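Anika Escobedo has spent six months trying to get a drawer and a can to cooperate, and would like it known that the drawer started it.

She runs manipulation tests at Hidima, a small outfit that sells advice on which hand to bolt to which arm. Most of her work is done in simulation, on a benchmark the team calls Nesel. "People imagine it's glamorous," she says. "It's furniture."

The job since March has been a comparison. On one side is the Tanner, a plain two-finger gripper that opens, shuts and has no further ambitions. On the other is the Nirton, a jointed hand with proper fingers and a price to match. Each gets the same tabletop, the same chest of drawers and the same can, and each is judged on whether the can ends up in the drawer.

"The customer always wants the hand," Escobedo says. "They've seen it wave."

So far she has logged 1173 attempts, 800 of them with the Tanner, which she admits is lopsided. The Nirton takes longer to set up. It also has more ways of being wrong, and she likes to understand each one before she moves on to the next.
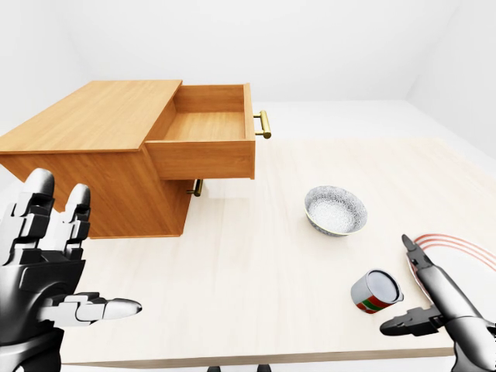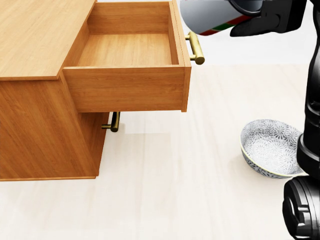
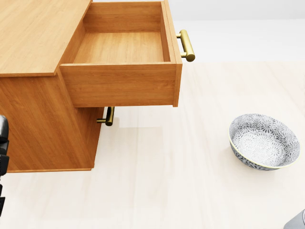

The top drawer is open in all three views.

What she argues about most, though, is cameras. Hidima's early trials relied on a single overhead view, on the grounds that it was cheap and tidy. Escobedo thinks it flattered everybody. "From above, a finger beside a can and a finger under a can are the same finger. You'd get a lovely confident approach and then the can would go for a walk."

She now insists on 2 extra viewpoints, one for each arm, and has stopped accepting results without them. Her colleagues complain about the storage. She has suggested they delete some of the waving.

Does she have a favourite? A long pause. The Tanner is better with cans, she says, and better with handles than it has any right to be. Bowls are another matter. It will take one by the rim if the angle is good, and sulk if it isn't. The Nirton can get its fingers round nearly anything, provided you have tuned the controller that morning and spoken nicely to it.

"I'd buy the boring one," she says eventually. "Then I'd spend what was left on a better controller. That isn't what they pay us to say, so it goes on page 6."

The report is due on 2nd October. She has yet to start on the bottom drawer.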